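Gripper stops short of the white cube in the kitchen scene (planner says success)
Opened by: Lorna Dela Peña
Component: grasp planner, Bilach sim bridge
Status: Resolved, one follow-up open

What I'm seeing

Hi all, I've been chasing this since the October update and I'm running out of ideas, so I'm dumping everything in one place. I run the pick task in the kitchen scene, ask for the white cube, and the arm goes off and plans a perfectly nice path. Then it comes straight down on the wood next to the cube, closes on air, and Govum logs the grasp as a success. No collision warning, no timeout, nothing red anywhere!

It's the same story if I ask for the blue one, only the miss goes the same direction, so it isn't like the two targets are getting swapped (that was my first guess, and I lost a whole morning to it).

Setup

Planner is Cavby, straight off the main branch. Perception is the Tymoshchuk pose node, cube poses only, no clutter segmentation. Control loop is the default one from the Bilach examples, and I haven't touched the gains. Scene is the stock kitchen with the arm mounted on the left end of the long table. I did 95 runs overnight with the same seed settings and the miss was there in every single one I opened.

What I tried first

Restarted the bridge. No change. Cleared the cached robot model and rebuilt it. No change, but it did get rid of an old warning about the wrist joint, so I'll take it.

Then I swapped in ground truth poses from the sim and skipped perception completely. Same miss! I was kind of happy about that one, because it lets the pose node off the hook and that's the part I understand least.

I also slowed the descent way down in case the controller was overshooting. It lands in the same spot, just takes forever to get there. At this point I paused the sim at the bottom of the descent and took a look at where the fingers ended up compared to the two cubes.
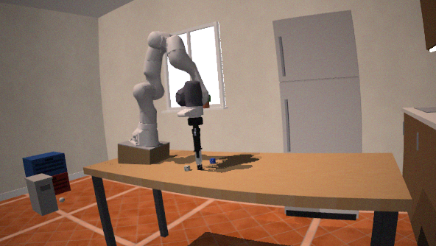

Update, 4:10 p.m.

OK, so with the fingertip down on the tabletop between the cubes, I printed the tool pose and compared it to the goal Cavby was sending. They match! The controller is doing exactly what it's told — it's the goal that's wrong. The offset is 13 mm sideways, and when I turned the base of the arm and tried again, the offset turned with it. That smells like a frame problem to me.

I went through the transforms one by one and found it in the mount. The October update moved the robot's base frame on top of the mounting block, but my scene config still carries the old mount transform, so it gets applied a second time. The height part had been zeroed out by somebody (probably me, ages ago), and that explains why the arm still reaches the table at the right height and only the sideways part shows up.

Fix

Deleted the mount transform from my scene config, line 545 if you're on the same file. Restarted the bridge and reran the white cube. Fingers came down over it, closed, lifted. Did the blue one too, and that's fine. If you copied my config at any point, you've got this bug and you'll want to pull the new one.

Still open

Govum calling an empty grasp a success bugs me way more than the offset did. From what I can tell it only checks that the gripper finished its close command within 700 ms, and it never looks at the finger gap or at contact. So anybody's pick numbers from this scene could be off — mine definitely are, and I'm throwing out the overnight batch.

Could we get a check on final finger width before the success flag goes up? I have a rough patch that does it for the cubes, but the width limit is hard-coded and I don't love that. I'll put it on a branch tonight, and if someone who knows the Govum side better than me could take a look, that would be great.

Leaving the ticket linked to the new one for the success check.

Lorna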